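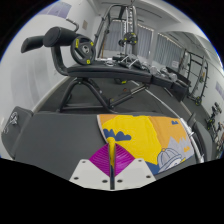 Ticket 1672 – Gym room, padded bench top: sticky surface and color coming off on towels
Opened June 17, 2026. Status: waiting for supplier. I start with the complaint as I received it. Two members told me that the dark gray top of the front bench feels sticky in warm weather, and one of them found a gray mark on her white towel. I now ask everybody to put a towel on this bench before they use it. The printed towel with the yellow and orange cartoon, folded on the bench top, is from our own shelf and I use it for my tests, so please do not take it to the laundry. The light border on its left side is useful to me, for a gray mark would be easy to find there.

Equipment: padded bench with chrome handle bar, bought from Gilchrist. The adjustable weight bench in the middle of the room has a black seat and no complaints. We clean both with the same product.

Cleaning product in use: Brolitz surface spray, normally mixed with water. The label on our bottle says 30 ml for one liter. I asked the evening team how they mix it, and the answer was "one good splash". I measured one good splash with the kitchen cup and it was 54 ml. So the mix was too strong, maybe since November, when we changed to the big bottle.

Step 1. I wiped the top with plain warm water and a white cloth. The cloth became light gray. I repeated with a new cloth and it became a little less gray. The feeling was still sticky near the handle side, where people put their hands.

Step 2. I washed with 300 ml of warm water and a few drops of dish soap, then with clean water, then I dried it by hand. After one hour the surface was better but not good. The third cloth had almost no color.

Step 3. I put the folded towel on the top and pressed it with my hands for five minutes. No mark on the towel. Then I did the same after my own training, when the towel was damp, and there was a very weak gray line on the border. I washed the towel and the line went away.

Step 4. I checked the seams with a small lamp. No cracks. The side panel with the logo is not sticky, and I think the spray does not reach there so often.

Reply from Shona Tamihana, Gilchrist service:
Thank you for the clear notes. Please stop the spray on this bench completely for two weeks and use only water with a little soap. A too strong mix can leave a film, and the film can take the color with it. If the damp towel still shows a line after two weeks, we will look at a new cover. Can you tell me if the cover was ever treated with a leather cream?

My answer:
I asked and yes, one time. Somebody used Amesora cream on it in the spring – I do not know how much. The tube is still in the cupboard and it is half full. Should I try to remove the cream also, or does the soap do this?

Reply from Shona Tamihana:
The soap will take it slowly. Please no alcohol and no hard brush. Put the tube away from the gym things.

Done so far: tube moved to the office, measuring cup tied to the spray bottle, note on the door about towels. The note says 30 ml in big numbers.

Still open: second damp towel test after the two weeks, and price for a new cover in the same dark gray. I will write the result in this ticket.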